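Notebook — simulated kitchen, two-arm place task
November, started 9:40

Continuing from the last entry. The goal for today is still the same: find out why the right hand releases the sweet potato too early when the target is the cutting board. I write down everything also for the people in Irgate, because they use the same planner branch and they asked what we changed.

State of the code this morning. Planner is on the Pistadlow branch, with the grasp scorer from last month. The scene loader is Trurkico, no local edits. Controller runs at the default rate. I did a clean build first, because last time I lost two hours to an old library in the path.

First run, baseline, no changes. 26 episodes with random object poses. The place was successful in 17. Of the nine failures, six are early release, two are the planner giving up, and one is a strange one where the wrist joint goes to its limit and stays there. I put the strange one aside, seed is saved in the log folder.

10:30
Looked at the early releases in the plots. In all six the release condition becomes true while the object is still above the board. The condition has two parts: object height relative to the target surface, and contact force on the palm. The force part is OK. The height part uses the center of the object, and the margin was tuned with the small objects (lemon, egg). For a long object held at one end, the center says very little about where the free end is. When the hand tilts a little, the free end can be low and the center high, or the opposite.

I should have seen this before. The margin is one number for all objects, in the config file, with a comment from me that says "check later".

11:15
Change 1: replace center height with the lowest point of the collision mesh, in the frame of the target surface. It costs more time per step but I measured it and it is not a problem, the loop still has enough room.

Ran the same 26 seeds. Now 21 good. Early release: one. Planner giving up: two, same seeds as before. Wrist limit: same seed as before. One new failure: the hand does not release at all and the episode goes to the end at 600 steps.

The new failure is easy to understand. The lowest point of the mesh touches the board edge, the contact solver pushes it back, and the height goes above and below the margin in every step. The condition needs 3 steps in a row to be true, so it never fires. A small filter on the height should help. I do not want to make the margin bigger, this is how we came to the first problem.

13:20, after lunch
Change 2: low-pass filter on the height, and a hysteresis so the condition does not go back to false immediately. Same seeds: 22 good. The one which did not release is good now. The remaining early release is still there. I watched it in the viewer slowly, and in this case the collision mesh of the potato is clearly shorter than the visual mesh. So the planner believes the tip is not there. This is an asset problem and not a control problem. I will make a ticket for Worku, they have the object library. For the moment I scaled the collision mesh by hand in my local copy, and the seed passes. I do NOT count it in the numbers above.

14:05
The two planner failures. I thought it was again the sampling budget, so I doubled the budget. No difference, only slower. Then I turned on the debug output for collision pairs. The pair that rejects almost every sample is right hand against frying pan. When the pan spawns near the right side of the board, the final approach for the hand passes over the pan, and the padding around the pan is very large because we copied it from the real setup, where the pan position estimate is noisy. In the simulation with ground truth poses we do not need so much.
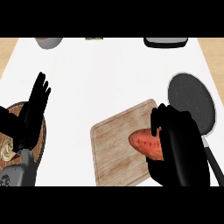

Right hand with the sweet potato at the board, pan close on the right side. Left hand open.

Cases like this one are good for testing, because there is not much free space between the board and the pan. I reduced the padding for pans only when the pose source is ground truth. With perception in the loop the old value stays. Please do not merge these two settings again, it was done once already and we had collisions for a week.

Same seeds with reduced padding: both planner failures are gone. So 24 of 26 without the mesh fix.

15:40
Not solved, for the next entry:
Wrist limit seed. I suspect the null-space term pulls toward a rest posture that is not reachable from that start. Not checked.
The left arm holds an open hand pose over the tray side in this task. It is allowed by the task file, but the planner for the right arm takes the left as a fixed obstacle and never asks it to move. For this task it is enough. For handover it will not be.
Filter constant is chosen by eye. Needs a small sweep, perhaps overnight.

Pushed changes 1 and 2 and the padding switch to the branch. Mesh scaling is not pushed. Log folder has the same name as the branch, plus "release_cond".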